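**Progress report to Mundura – work package 3, placement from a conveyor into an open bin**
Submitted by Veronica Toma, October 29, 2024

**1. Scope**

This report covers the work done on the Enura cell since the April report. The cell is used to study how well a learned policy picks single items from a short conveyor and places them in an open bin. The April report dealt with hardware and calibration. The present one deals with the recording of demonstrations, the first trained policy, and a change to the evaluation method that the funder should be aware of.

**2. Data recording**

The target for this period was 2000 demonstrations. That number has been reached. Each demonstration consists of one pick and one placement, with joint positions, gripper state and the fixed-camera video stored on a common clock.

A screening pass removed 201 demonstrations. Most were rejected for dropped video or for a clock offset between the arm controller and the camera. The remainder were rejected when the operator re-grasped the item, a behavior we do not want in this training set. Rejected recordings are kept in a separate folder with the reason logged.

The items are small household and plumbing parts, chosen for differences in shape and surface. Pipe fittings are the hardest group. Their open ends allow several valid grasps, and operators did not agree on which to use.

**3. Cell layout**

The layout has been frozen since the start of recording. The work surface is divided into squares with blue tape, and bin positions are logged by grid cell plus an angle. The bin is deliberately not squared to the grid in every session. The liner stays in the bin for all recordings and all trials, as removing it changes the appearance of the bin floor in the video.
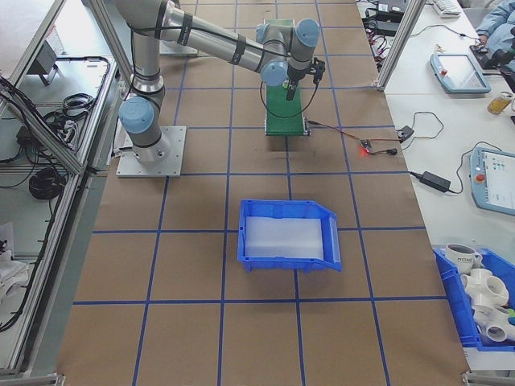
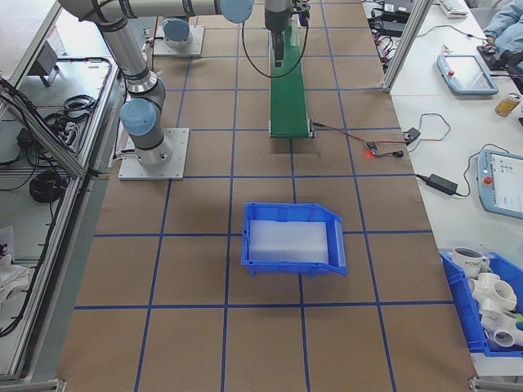
*Figures 1 and 2. Enura cell with the gripper over the conveyor and the lined bin empty on the taped grid.*

Both teach pendants remain on the side table within reach of the operator. The second mounting plate is not used in this work package. It is reserved for the two-arm task in work package 4, and leaving it in place avoids a second calibration later.

**4. Training and first results**

The first policy was trained on the screened set and evaluated over 460 trials. Trials were grouped by bin position, with the item order fixed in advance. Three observations follow.

- Picking is no longer the main source of failure. When the grasp is stable at lift, the policy usually reaches the bin without correction.
- Placement errors are concentrated at the front lip of the bin. The policy releases early when the lip is turned away from the orientation most common in training.
- Failures on pipe fittings mostly begin at the grasp, and are consistent with the operator disagreement noted in section 2.

The second point was not expected. We had assumed that bin position would matter more than bin angle. A check of the log showed that the recorded angles are unevenly spread, with few demonstrations at the larger rotations. This is a fault in the recording plan and will be corrected.

**5. Change to the evaluation method**

The original plan scored a trial as a success if the item came to rest inside the bin. We now also record whether the item touched the lip before coming to rest. The Kramer scoring script has been extended with this field, and all 460 trials were rescored from video. The original score is still reported, so results remain comparable with the baseline agreed in April.

**6. Deviations and risks**

Recording finished later than planned. The delay came from the clock offset described above, which took time to trace to a buffer setting in the recording software. The setting is now checked automatically at the start of each session.

Brustia has yet to deliver the replacement finger pads. The present pads are worn but serviceable. If the new pads have a different friction, a short repeat of the evaluation will be needed before any comparison is made – this has been allowed for in the schedule.

**7. Next period**

- Record additional demonstrations at the larger bin angles.
- Write a grasp guideline for the pipe fittings and re-record that group with all operators following it.
- Retrain and repeat the evaluation with the same item order.
- Release the screened data set to the project partners, together with the log of rejected recordings.

No change to the budget is requested.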